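Shape sorter blocks: keep, glue, or give up?

Posted in Toys & Playroom, May 14, 2019

plarkari_mom
I have eight of these on a maple board in the garage and a decision to make. 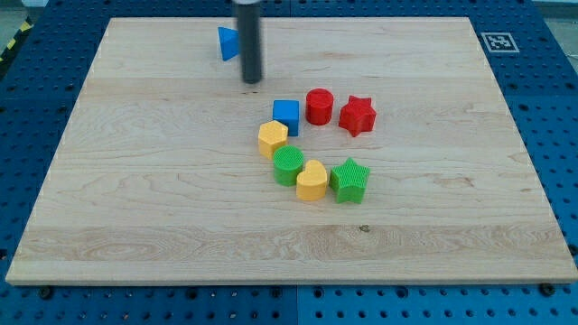 The sorter they belong to went to my sister in January, without the blocks, because that is how my family does hand-me-downs. So now I own two each of blue, red, yellow and green, and nothing to put them through. My son is 3 and has moved on to putting things in the heating vent. Do I mail them, or do I cut holes in a box and call it Montessori?

luik661
Mail them. Your sister has a bucket with holes in it and a confused baby.

Sigrun Solberg
Disagree. Postage will cost more than a new set. Cut the box. Trace each block, cut a hair outside the line, and accept that the cylinder hole will look like a potato.

jistthorpe_dad
Can we talk about the board instead? That figure along the near side is lovely and you've got plastic on it. Is it for sale?

plarkari_mom
It is not for sale. It was going to be a cutting board two Christmases ago.

jistthorpe_dad
Then make the sorter out of it!

Sigrun Solberg
Please don't tell people to put a triangle hole in figured maple. Do you know how long it takes to file three inside corners square to anything? I did one in pine and it took 15 evenings. My daughter was in school by the end.

luik661
Triangles don't have square corners.

Sigrun Solberg
Mine did, by evening nine.

Juwita Ismail
We kept ours with no sorter at all. The textured tops are good for pressing into play dough, and the triangular one makes a decent roof if you sit it on the cube. Washing up bowl, warm water, done. I wouldn't buy anything or cut anything.

luik661
So your vote is to do nothing.

Juwita Ismail
It usually is.

plarkari_mom
Sister has replied. She threw the bucket out in February and assumed I knew. Going to look for a box.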